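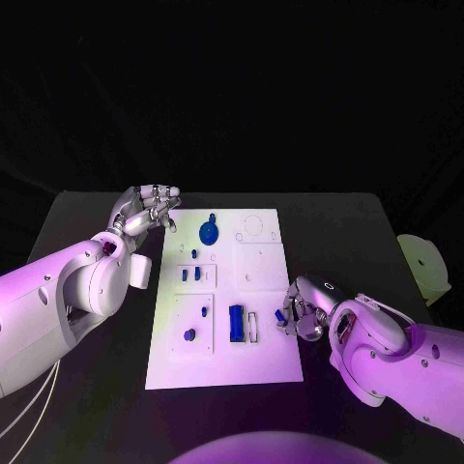

### 3.2 The Vistholm board

Most task boards in the assembly literature are described in a single sentence, usually one with the word "standard" in it. We wrote that sentence too, in an early draft, and then tried to have a second board made from it at Brendach. What came back was a perfectly good board for a different study. This section is therefore longer than its subject would seem to deserve.

The Vistholm board is a flat white rectangle that carries white plates and a set of blue parts. The blue is there for contrast. The white was meant to be neutral, and it takes on the color of whatever light happens to be on, which we discovered after agreeing to call it "white" in the protocol. We have kept the word. Readers planning to sort parts by color should fix their lighting first and their protocol second.

Parts fall into two broad families: round flat ones and pegs or cylinders. The most recognizable is a blue disc with a short knob near its rim, known in our notes as "the gear" and in the Brendach notes as "the pulley." It drives nothing in either set of notes. Its place is at the far end of the board, and a large circular outline lies to its right on the same plate (Figure 2). Short pegs and thicker cylinders occupy the middle region, and the outlines there are less forgiving. One is shaped like a keyhole, and another is a thin slot that new annotators reliably took for a scratch. The near right portion is given over to two black rectangular outlines of different widths.
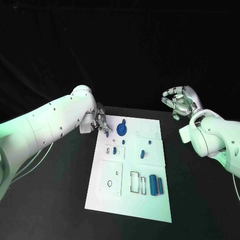 Outlines come in several kinds because we wanted the board to say where a part goes without also saying how. A circle gives away position and nothing about tilt. An oval gives away a little more. The keyhole gives away a good deal, and the June pilot suggested that people enjoy it for exactly that reason, so we do not report it together with the plain circles.

The pegs deserve a separate remark. A peg can be upright, or on its side, or in the condition our first scoring sheet called "nearly," a category that absorbed most of the interesting behavior and all of the disagreements. A cylinder on its side presents a similar problem – it may be a part waiting its turn, or a part that has had its turn and not enjoyed it. The board alone does not say which, so a single still of it should never be used for scoring. We scored full sequences only, and we struck "nearly" from the sheet.

### 3.3 Placement and scoring

All sessions took place at Hostau. The board lies on a dark gray tabletop against a black background, an arrangement that flatters the parts and makes everyone who works near it look for the light switch. The board is not fastened down. We considered clamps and decided against them, as a board that shifts under a clumsy insertion is telling us something about the insertion. It is also telling us that the coordinates have changed, and we re-registered the corners before each sequence. 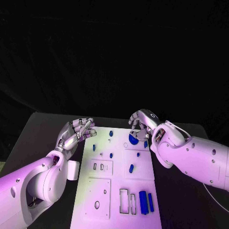 Two raters scored 177 placements independently, using the Menon sheet in its revised form. A placement counted as complete if the part was inside its outline and had been released. The raters differed on 33 of them. Twelve of those came down to whether a part touching the line was inside it, a question on which each rater was entirely consistent and entirely alone. We settled these by ruling that the line belongs to the outside. The remaining 21 were resolved by viewing the sequence again together, at half speed.

We make no claim that the board resembles real assembly work. Real products have fewer outlines drawn on them. It does allow a round part, a narrow peg, and a slot to be compared within one layout, under one scoring rule, and the drawings are detailed enough that Brendach's second attempt matched ours in everything but the name of the gear.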